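Home Forums New posts Search Log in

Filed under: Finishes & Surfaces > Tables and worktops

Dulling a white table top without repainting

keveck_lane
The top coat is Brabec satin white, two coats, left to cure since February. Under the ceiling lights the glare is too strong to read at. I want it flatter, with no colour change. Options so far:

1. Rub down with a fine grey pad, long strokes only, then wipe with a damp cloth.
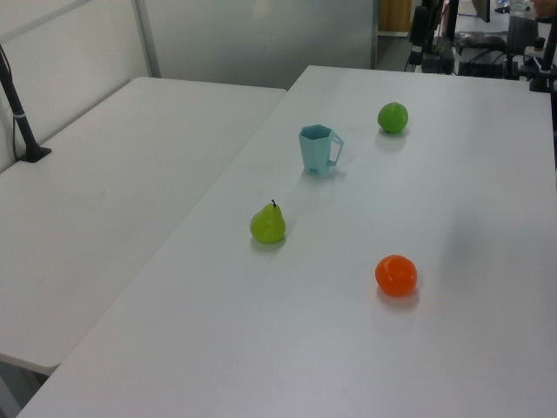

2. Leave the satin alone and put Kesomon flat clear over it, thinned 5 per cent.

Peter Danko
Option 1. White shows a yellow cast under most clears within a year. Light pressure, 50 strokes per section, then check from a low angle.

seltidside
Disagree. A rubbed satin polishes itself back up wherever forearms rest. Mine was patchy in seven months. Water-based clear doesn't yellow to any degree that matters.

Peter Danko
Patchy usually means the pad was clogged. Did you change it?

seltidside
Twice. Same result.

keveck_lane
Faint scuffs don't bother me, patches would. Is 80 grit any use for keying the surface before the clear?

seltidside
Far too coarse, it will show through. Use the grey pad for that as well.

Peter Danko
Agreed on that point. Try the clear on the underside first and leave it until Friday.

Related threads
Brabec satin: recoat times
Removing ring marks from white paint
Kesomon flat clear, brush or roller?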